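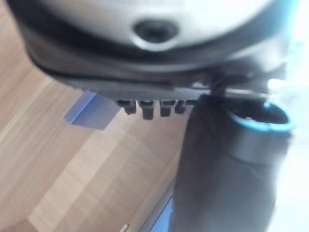
Sandrine Cordier told us after the March concert that she had put off joining for two years because she thought she would have to read music. She doesn't, and neither do most of the people who sing with us. We should have made that plainer in earlier notices, so it goes near the top of this one.

Reading time: 2 minutes

Brirnilholm Community Choir is looking for new singers for its winter term, which begins on 2nd October. We have room in every part, and we are particularly short of tenors and basses. There is no audition.

What we sing

Mostly folk songs and rounds, with a few longer pieces. This term's main work is The Kurken Songs, a set of six short pieces in four parts. The words are in English. Recordings of each part are sent out at the start of term so that you can learn by ear at home. Printed music is lent to anyone who wants it.

When and where

Rehearsals are held weekly in the upper hall at Daseck House, from 7.15 pm to 9 pm, with a short break for tea. The term lasts eleven weeks and ends with a concert in the same building. The hall holds 100 people and the last concert was almost full, so singers are asked to reserve seats for family early.

There is a lift at the back entrance. The car park closes at 9.30 pm. The number 906 bus stops on Tomar Road, a few minutes' walk away, and the last one back into town leaves at 9.22 pm.

Who can join

Anyone aged 16 or over. You should be able to come to most rehearsals and to both of the last two. If you work shifts and will miss several weeks, please tell us when you apply and we will try to work round it.

Cost

The fee is £40 for the term, payable by the third rehearsal. Your first two rehearsals are free. If the fee is a difficulty, speak to Ewan Strachan in private and it can be reduced or dropped.

We also need

A rehearsal pianist for the second half of each evening. This is a paid post at £25 a session. You should be comfortable playing four vocal lines together and stopping and starting often. The piano is an upright and is tuned twice a year. Pianists are invited to play for half an hour with our musical director, Ataahua Hinds, before anything is agreed.

How to apply

Leave your name, a telephone number and the part you usually sing at the Daseck House desk, marked for Tharushi Abeysekara. If you don't know your part, write "not sure" and we will sort it out on the first evening. Pianists should add a few lines on what they have played for before. You will hear from us within a week.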